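**Ticket: success rate drops on shelf and tray tasks after visual randomization change**
Project: Umeo (kitchen manipulation benchmark)
Component: evaluation / scene config
Status: closed, follow-up open
Opened: May

**Problem**

The policy trained on the Zerthorpe demonstration set scored 58 percent on the kitchen suite before the config merge. After the merge, the same checkpoint fails most of its shelf episodes and some of the tray episodes. No training code changed. The weights file has the same checksum as before.

Expected: same checkpoint, same seeds, same score.
Got: the arm starts well, gets near the object, then stalls or closes the gripper short of it.

**Environment**

- Simulator build: Nanley branch, current
- Scene family: kitchen with island, wood cabinets
- Policy: image-conditioned, 12 action steps per chunk
- Seeds: fixed list, 4 scenes, same list for all runs below

**Log**

09:10 Reran the old config on the old simulator build. Got the old score back. So the checkpoint is fine.

09:45 Ran the old config on the new build. Score is the same as before. The build is not the cause either. That leaves the new config.

10:20 Diffed the two configs. The merge touched three groups of settings: surface materials, object placement range and camera pose jitter. Lighting is unchanged. Physics settings are unchanged, including friction and gripper force limits.

10:40 Checked the placement range first, as it seemed the most likely. The new range puts objects deeper on the shelf. Moved it back to the old value and reran. Shelf score went up a little, nowhere near enough to explain the drop.

11:30 Saved renders from a run with the new config so we could look at what the policy is getting as input.
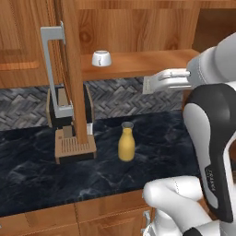
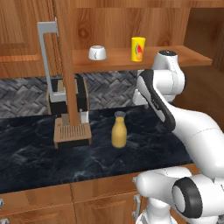
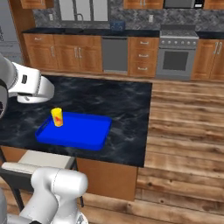

11:50 Nothing broken in the renders. No missing textures, no objects floating or sunk into a surface. Asset loading can be ruled out.

12:15 Put the old materials back and kept everything else from the new config. No real change in score. The Kontogiannis method we use for training already varies surface materials a lot, so this fits.

13:30 Turned off camera pose jitter and kept everything else from the new config. Shelf and tray scores both came back most of the way. This is the cause, or most of it.

14:05 Read through the jitter code. Two problems.

1. The offset is drawn again at every policy call. It should be drawn once per episode. With 12 steps per chunk, the camera jumps a small amount each time the policy asks for a new chunk.
2. The offset is applied to the rendered view and never written to the extrinsics that get passed to the policy. The policy is told the camera is in one place while the image comes from another.

The second one explains the gripper closing short. The first explains the stalling, as the predicted target moves between chunks and the arm keeps correcting.

14:50 Fixed the extrinsics only. Gripper closes in the right place in most episodes. Stalling still there.

15:20 Fixed both. Full suite rerun started, 3 repeats per seed.

17:40 Rerun done. Score is within noise of the original number. Shelf episodes are still slightly lower, which matches the deeper placement range from the 10:40 entry. That part is a real difficulty increase and should stay.

**Cause**

Camera jitter was resampled mid-episode and not reported to the policy.

**Fix**

- Sample the camera offset at episode reset and hold it until the next reset.
- Write the offset to the extrinsics before the first observation goes out.
- Added a test that reprojects a known point on the counter edge and fails if it lands more than 3 pixels off.

**Notes for the results table**

Any run made between the merge and this fix needs to be thrown out. This includes the two ablations on chunk length. Longer chunks looked better in those runs, and I think part of that was the bug: a longer chunk means fewer policy calls, so fewer camera jumps. Please don't quote that result until it has been run again.

The material ablation was made before the merge and can stay as is.

**Still open**

- Rerun both chunk length ablations on the fixed config. Queue time is over 4 hours at the moment.
- Decide if the deeper shelf placement should be its own split. If it stays in the main suite, the old and new scores can't go in the same column.
- The episode log should store the camera offset. It would have made this a much shorter ticket.

Closing this one. The reruns are tracked in a separate ticket.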